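Cellule à deux bras : le réglage se joue sur la plaque

Chez Skusau, la cellule de transfert de microplaques est arrêtée tous les mercredis à 7 heures. L'arrêt ne sert pas à nettoyer les carters ni à changer des pièces d'usure. Il est réservé à la géométrie : position des embases, orientation de la plaque perforée, hauteur des supports. Le reste de la maintenance est traité en novembre, pendant la fermeture du laboratoire.

La procédure a été écrite par Aminu Ugwu, responsable de l'intégration, après une série de mauvaises déposes. Les microplaques arrivaient sur leur support avec un bord posé sur le rebord. Les bras étaient répétables, les trajectoires correctes, mais le repère de la plaque perforée avait été saisi une seule fois, à l'installation, puis recopié d'une version du programme à l'autre.

Toute modification est désormais vérifiée dans le modèle numérique de la cellule avant d'être portée sur la machine. Le modèle, construit sous Koltlow, reprend la table, les deux bras, la plaque perforée et ses deux postes : le support de microplaque d'un côté, le gabarit à rainures de l'autre. Les embases y sont fixées par les angles sur le plateau. La plaque perforée est placée en diagonale, ce qui oblige à définir un repère local ; raisonner dans les axes de la table conduit à corriger X et Y ensemble pour le moindre décalage.
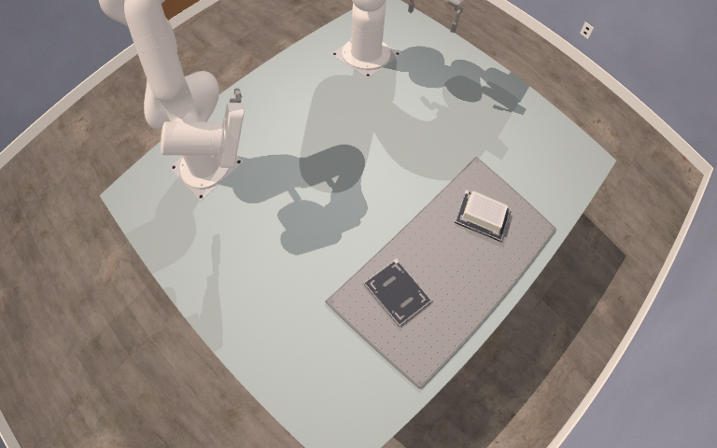 Babalola conteste l'intérêt de cette orientation : une plaque parallèle au bord de table se contrôle à l'équerre, se remonte plus vite et supprime une source d'erreur dans la saisie de l'angle. Aminu Ugwu répond que l'essai a été fait. Avec la plaque droite, le poignet de l'un des bras passait trop près de sa butée logicielle au moment de la prise, et la trajectoire de dégagement devait être allongée. L'angle a été conservé.

Le contrôle commence par les embases. Les vis sont reprises en croix, à la clé dynamométrique, bras à l'arrêt et énergie consignée. Vient ensuite le palpage de la plaque perforée. Une pige est montée dans la pince et amenée en vitesse réduite dans des trous de référence éloignés les uns des autres – jamais deux voisins, l'erreur d'angle serait illisible. Le repère est recalculé puis comparé au précédent. Au-delà de 2 dixièmes d'écart, on ne corrige pas le programme : on cherche ce qui a bougé.

Le support de microplaque se vérifie séparément. Son rebord est mince et tolère mal une dépose en biais. L'opérateur descend une microplaque vide par paliers, jusqu'au contact, et relève la cote. Le gabarit est contrôlé de la même façon, en s'appuyant sur ses équerres d'angle.

La dernière étape concerne l'espace entre les deux postes. Il doit rester libre, car les deux bras peuvent y accéder. Le programme Lula gère cette zone par un verrou : un bras la demande, l'autre attend hors du volume. Le verrou est testé à vide, sur 16 échanges consécutifs, avec un arrêt provoqué en cours de transfert. Au redémarrage, aucun bras ne doit repartir sans acquittement manuel.

Les relevés sont archivés avec la version du programme en service. Le fichier compte 215 lignes, une par poste contrôlé, avec la température de la salle en dernière colonne. Cette colonne a été ajoutée tardivement et les premières lignes sont restées vides.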